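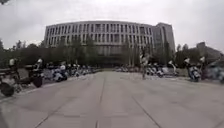 首页 > 户外铺装 > 大规格板材

Belport 浅灰广场铺装板

适合校园、办公楼前区、市民广场和各类大面积步行场地

产品介绍

做广场的人大概都有过这种体会:图纸上一大片空地看着很简单,真要铺得大气、安静、不花哨,反而最难。Belport 系列就是为这种场地做的。大块面、浅灰色、表面平整,接缝收得干净,人站在一头往建筑方向看过去,线条一路延伸到门口,那种开阔感真的很舒服!

我们特别喜欢它在阴天里的样子。很多浅色板材一到没有太阳的日子就发闷,Belport 的灰里带一点暖,天色再平,地面也还是亮的。板与板之间允许有轻微的深浅差别,铺开以后会形成自然的过渡,远看是一整片,走近了才看得出层次。如果您要求整批颜色完全一致,请先看样板再决定,这款未必适合您。

颜色

浅灰(常备)
雾白(常备)
中灰(需预订)

浅灰和雾白可以混铺,建议雾白走中间,浅灰放两侧,场地会显得更有纵深。设计师 Freya Birkett 在 Kavomville 的项目里就用了这个办法,效果比我们自己预想的还要好。

关于中轴缝

对着建筑主入口留一条贯通的直缝,是这款产品最出彩的铺法。缝要从入口中心往外放线,先定轴,再向左右两边排板,零头都赶到场地边缘,让绿化带去收。千万别从边上往中间铺,几十米下来误差全挤在正中央,看得一清二楚。

建筑立面如果是竖向长窗、窗格排得很规整的那种,横缝最好淡一些,只突出纵向的线。弧形立面也一样,地面保持直线就够了,不需要跟着弯。我们见过有人把铺装切成扇形去呼应弧墙,切割量大得惊人,完工后站在地面上几乎感觉不到。

安装要点

基层须压实找平,排水坡度按设计图执行,大面积场地尤其要提前核对雨水口的位置。
每块板开箱后先平放试拼,深浅不同的板打散使用。
同一区域尽量用不同托盘的板交替铺设。
伸缩缝与板缝对齐,填缝颜色选比板面略深一号。
铺好后养护期内禁止车辆通行。需要停车或走消防车的区域,请选 Belport 加厚款,普通款仅供步行。

树池和边带

靠树林或行道树的一侧,落叶和树荫会让地面颜色显得偏深,这很正常。边带可以换成 Yeoman 小方砖,颗粒细一点,树根附近日后要检修也容易撬起来。树池盖板推荐 Grillura 系列,灰度和 Belport 配得上,放在一起不突兀。

日常清洁

平时清扫加清水冲洗就行。油渍尽早处理,用中性清洁剂,软刷顺着缝的方向刷。不要用钢丝刷,也不要用强酸。冬天除雪请用胶边铲。

样板与订货

样板每套 2 块,浅灰和雾白各一,可寄送。
常备色 20 平方米起订。
中灰色今年的下一批排在二月生产,有需要请提前登记。
订货编号:BP-109

大面积项目建议先来看实铺场地,小样板拿在手里和铺成一片完全是两回事,阴天晴天各看一次更好。预约看场请联系 Gemma Staniforth,排板图和放线方面的问题可以直接找 Colin Birkett,他会根据您的总平面图给出排板建议,连同损耗量一起算好。

相关产品

Belport 加厚款(可通行车辆)
Yeoman 小方砖
Grillura 树池盖板
Belport 同色路缘石

本页更新:7月3日,星期二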